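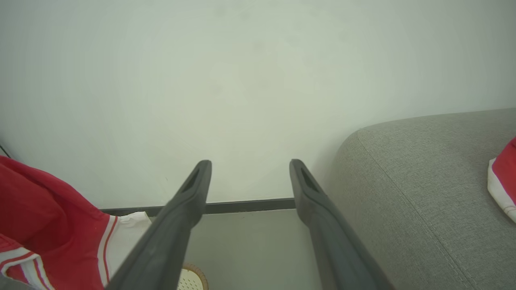

Color starts with light, and light is sneakier than it looks! Sunshine seems to have no color at all, but every sunbeam is a mixture of red, orange, yellow, green, blue and violet, all traveling together. You see them come apart in a rainbow, when raindrops bend each color by a slightly different amount. When the whole mixture lands on something, some of the colors soak in and some bounce off, and the ones that bounce into your eyes are the ones you see. A smooth, pale wall like the one up there bounces back nearly all of them, and your brain takes that full mixture and says "off-white." Dark gray things swallow most of the light that hits them. Black things swallow almost everything, so a black car seat gets toasty in July.

So what does a tomato do? It keeps most of the blue and green light and sends the red back out. A leaf keeps red and blue and sends back green. If you shine a pure green light on a ripe tomato in a dark room, it looks nearly black, poor thing, as there's hardly any red light around for it to bounce.

Search this site Go Advanced search

WHERE DOES THE COLOR IN CLOTH COME FROM?

Cotton fluff is creamy white when it's picked. Most sheep's wool is somewhere between white and brown. To get a bright color you need a dye, which is a substance that bounces back certain colors and also hangs on tightly to the threads. That second part is the tricky one. Mash some beets and dunk a white sock in the juice and you'll get a gorgeous pink sock — for a day or two. Beet juice is a terrible dye. It looks wonderful and then fades and washes away.

Long ago, people tried just about everything they could dig up, pick or scrape off a rock. Yellow was pretty easy, and plenty of leaves and flowers will give you some kind of yellow. Good blue came from the leaves of plants called woad and indigo. And good red? That was hard! One of the best sources was a scruffy, scratchy plant called madder. Nothing about its leaves tells you it's special, but the roots are full of red. Dyers waited a few years for the roots to grow fat, then dried them and ground them into powder.

Another red came from tiny insects called cochineal (say it "COTCH-in-eel") that live on prickly pear cactus in Mexico and South America. Squash a dried one and you get a deep crimson smear. People there were dyeing with cochineal long before ships carried it across the ocean, and once it reached Europe, rich people went wild for it.

THE SECRET HELPER
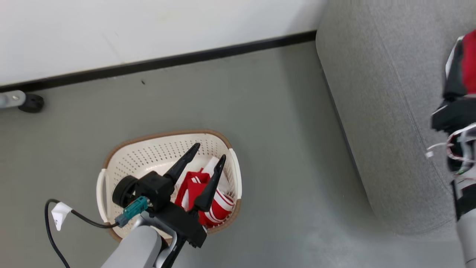

Dyers have a word for the stuff that helps a color stick: mordant. It comes from an old French word for "biting," and you can think of a mordant as something that bites the thread with one side of its mouth and the dye with the other. The most common one is alum, a white powder that some people also use for making crisp pickles. First you simmer the wool in water and alum, then you put it in the dye pot. Modern dyes are mostly made in factories, and different dyes grip their threads in different ways, but the big idea is the same. A good grip really matters when red and white are side by side in one piece of cloth, like the striped one bunched up in the cream-colored laundry basket. If the red lets go in the water, it can drift over and settle on the white, and hello, pink stripes! When dye escapes like that, it's called bleeding.

I got to visit the dye workshop in Stivholm one October, and it was the best-smelling, worst-smelling place I've ever been. (Madder smells a bit like a garden after rain. Wet wool smells like a wet sheep, of course.) The workshop opened in 2017, and its back wall is covered with little knotted bundles of yarn, 1073 of them, each one a different try at a color. Hubert Egger looks after the dye pots, and he let me stir. His top tip is to keep the madder pot from boiling. If it gets too hot, browns come out of the root along with the reds, and your wool ends up the color of a brick.

My favorite bundles were the 2 labeled "Vonudness." They came from the same pot and the same sheep! One was bright orange-red and the other was a moody plum, and the only change was the mordant. The plum one had been dipped in iron water, made by leaving rusty nails in a jar. Iron makes colors darker. Dyers call that "saddening," and I think that's a lovely word for it. 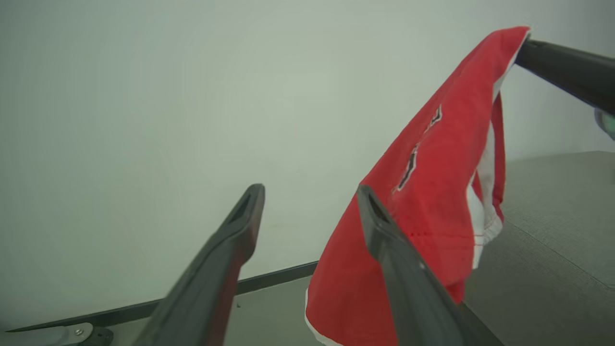
Iron isn't the only thing that changes a dye. Chalk in the water can make madder redder, and a splash of vinegar pushes cochineal toward orange. Even the water from your faucet makes a difference, so two dyers in two towns can follow the same recipe and get two different reds.

TRY IT: ONION SKIN YELLOW

Ask a grown-up to do the hot parts with you.

Save the dry, papery skins from yellow onions until you have a big bowlful. Cover them with water in an old pot and simmer for an hour. Let it cool and strain out the skins. Add a piece of white wool yarn that's already been soaked in warm water, and heat it very gently for another hour. Leave it in the pot overnight if you can stand the wait! Rinse it in the morning and hang it in the shade.

You should get anything from gold to a rusty orange. Cut off a bit of the yarn, tape it in a sunny window, and keep the rest in a drawer. Compare them after a month and see which one kept its color better.

WORDS TO KNOW

Dye: a substance that colors cloth or yarn and holds on.
Mordant: a helper that fixes dye to thread.
Bleeding: dye coming loose in water.
Saddening: making a color darker and duller with iron.

Print this page
E-mail this page to a friend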